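Print this page | E-mail this thread
Reading time: 3 minutes
Home > Forums > Training and Certification > Cloud and Access

Exam voucher from classroom course, does it expire before I can use it?

hutsuliak_k
Hello all. In August I attended the identity and access management course from Flamero, the classroom version. The voucher for the exam was included in the price. Now I read in my account that it is valid until the end of the year, and I am not ready. In the confirmation letter I find no word about a date. Did somebody here succeed in extending it? My employer paid, so I would not like to go to him and ask for the second time.
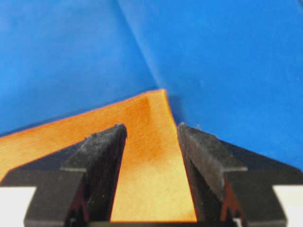
Re: Exam voucher from classroom course

drornia77
You should look in the terms of the booking and not in the confirmation letter. With me it was written under "Materials and access", at the very end. They extended mine one time, for 2 months, but I had asked before it expired. A colleague asked one day after and had to pay the full exam fee.

Write to the course office, not to the trainer. The trainer was kind and promised me to forward it, and then I heard nothing for 11 days.

hutsuliak_k
Thank you, I found the paragraph. It says "may be extended upon request", so I have written to them this morning. In the meantime I must decide if I take the exam now anyway. In the practice test I reach the pass mark only when I skip the federation chapter, and of course one cannot skip it in the real exam.

I also have doubts about the course itself. For the first day we had only slides. The labs began after lunch on the second day, and my group did not finish the one about role design. 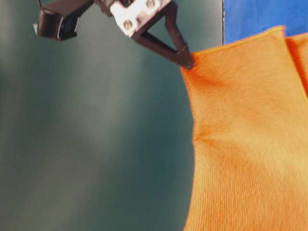
Shuzhen Du disagrees about the slides. I was in the same course in another city, and for me the first day was the most useful. Without the vocabulary I would not understand what I click in the lab. People want to configure single sign-on immediately and then they cannot say what is the difference between an assertion and a token. In the exam there are more questions of this second type.

drornia77
With respect, one can learn vocabulary from the book at home. For a classroom price I expect practice and a person who looks at my mistakes. I learned more from one broken lab than from 100 slides.

Shuzhen Du
Then you have more discipline at home than I have. I bought the book first and it stayed closed until the course.

grirumano
I passed with the book and a free test account only, no course. It took me much longer, I think, but the federation part I repeated until I could draw the whole login flow from memory. For the exam this drawing helped me in at least 7 questions. If the extension is refused, I would begin there and leave the compliance chapter for the last evenings.

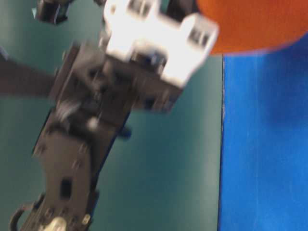 Training and Certification Team, Member Forums

Moderator note by Orest Palamarchuk, 26/12/2018: Please do not post voucher codes or parts of them in this thread. I removed one from an earlier message. Questions about the price of the course belong to the section "Courses and Providers". The thread stays open.

hutsuliak_k
Sorry, the code was mine, I copied the whole e-mail without reading it again. The course office has answered already! The voucher is extended by 2 months, with no fee, but I must choose the exam date now and I can move it only once.

drornia77
Good. Take the later date and do not move it.
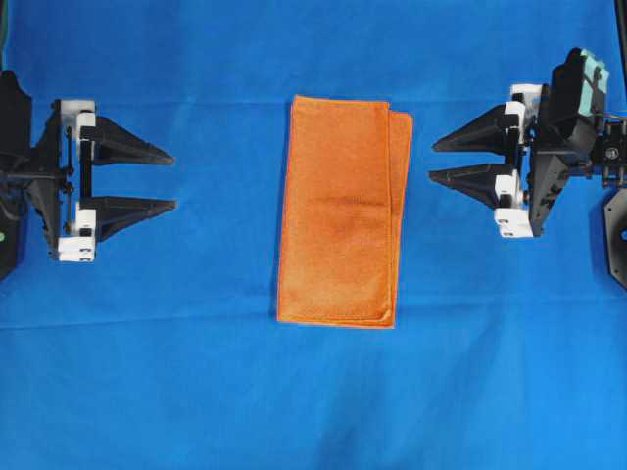 grirumano
For the drawing of the login flow, because two people have sent me a message: I use a big sheet of paper and always the same layout. The user's browser goes in the middle, the identity provider on the left and the application on the right, and every message is an arrow with a number. In the last photo it is the same arrangement, the orange towel in the middle and a gripper on each side, so put the browser where the towel is. The two sides never exchange anything directly in the version I practice, all of it passes through the middle. After this is clear, draw it again with the login started by the identity provider, and compare where the first arrow begins.

Shuzhen Du
I would put the back channel in the drawing too, with another color. There the two sides do talk directly, and I had one question on it.

grirumano
Yes, correct, but as a second sheet. On one sheet it confused me.

hutsuliak_k
I will try with two sheets. Does somebody know if paper is allowed in the exam room, or only the small whiteboard?

Previous thread | Next thread | Back to top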